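How a Pair of Hand-Held Grippers Is Set Up and Looked After

An explainer for readers aged eight to twelve, from the Protitz Learning Centre

Many robots have a gripper at the end of the arm. A gripper does the job of a hand. It closes on a thing, holds it, and lets it go again. Before a robot can do this well, it needs to be shown a great many examples of the job being done properly.

One way of showing it is to give the gripper to a person. The person holds one gripper in each hand and does the job: moving a block, folding a cloth or putting a lid on a box. The movements are stored on a computer, and the robot learns from them later. At Protitz we call our pair the Marchal set, after the room in which it was first used.

This page explains how the Marchal set is made ready each morning, how it is checked during the day, and what is done when a part stops working.

Getting ready

Work begins at 8.30. Juwita Nair, our technician, takes the two grippers from their case and lays them side by side. They look alike, but they are not the same. One is for the left hand and one is for the right, and each has a label inside the handle. If they were swapped, the computer would believe that the left hand was doing the work of the right.

She opens and closes each gripper 5 times. The fingers should move smoothly and meet exactly at the tips. If they scrape or stick, the gripper is not used until the hinge has been cleaned. A soft dry brush is used for this. Oil is never used on the finger pads, as a slippery pad cannot hold anything.

Next come the cubes. A white cube is fixed to each gripper, and its sides are printed with black square patterns. Every side has its own pattern. When a camera sees one of these patterns, the computer can work out where the gripper is and which way it is tilted. You might do something similar with a dice: if you can see the side with 5 spots, you already know something about how the dice has been turned.

The cubes must be clean. A thumbprint or a smear of jam could hide part of a pattern, and the computer would then lose track of the gripper. They must also be firmly fixed. Juwita gives each one a gentle push with a fingertip, and if it wobbles, she tightens it.

Last of all, the cables are plugged in and the straps are adjusted. A strap should be snug across the fingers, but it should never pinch. Children and grown-ups have hands of different sizes, so the straps are set again for every new person.
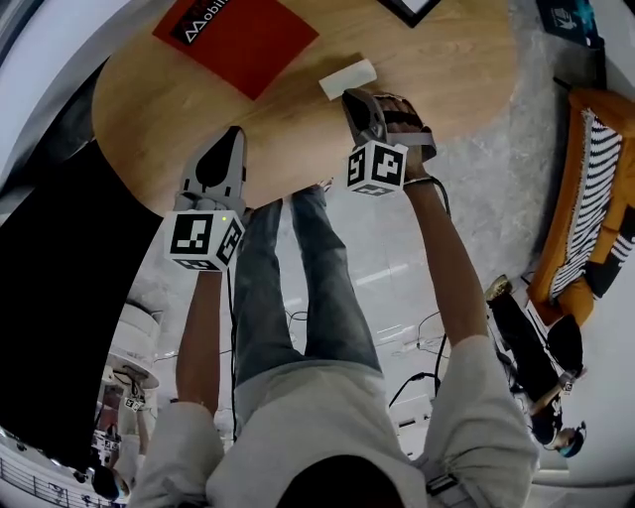
A gripper in each hand at a round wooden table. The small white block lies near the fingertips.

Checking during the day

The person using the grippers tries a simple task first, such as touching the table with both sets of fingers. Killian Lemaire watches the computer screen while this is done. He looks for 2 moving shapes, one for each gripper. If a shape jumps about or vanishes, he asks the person to stop.

The most common fault is a dirty cube. The next most common is a loose cable. A cable should have enough slack for the arm to stretch, but it should not be where somebody could trip over it. Before anyone walks away from the table, the grippers are put down and the cables are moved aside.

Each try at a task is called a run. In September the Marchal set completed 2384 runs, and 51 of them had to be done again. The reasons were written in the log book, which is kept beside the computer.

When something breaks

Finger pads wear out, just as the soles of your shoes do. When a pad becomes smooth, it is peeled off and a new one is pressed on. This takes a few minutes.

A damaged cube takes longer. The new cube has to be put on exactly as the old one was, with the same pattern facing the same way. Didier Vidal then measures its position and tells the computer — even a small mistake would make the gripper seem to be in the wrong place.

Damaged cables are not mended with tape. They are replaced.

Words to know

Gripper: the part of a robot that holds things.
Marker: a printed pattern that a camera can recognise.
Run: one try at a task, from start to finish.
Log book: a written record of what was done and what went wrong.

Something to try

With a grown-up's permission, pick up a dry sponge using a pair of kitchen tongs. Then try a coin. Write down which was harder to hold, and what you changed in order to manage it. Schools may send their results to Babar Ghauri at the Learning Centre.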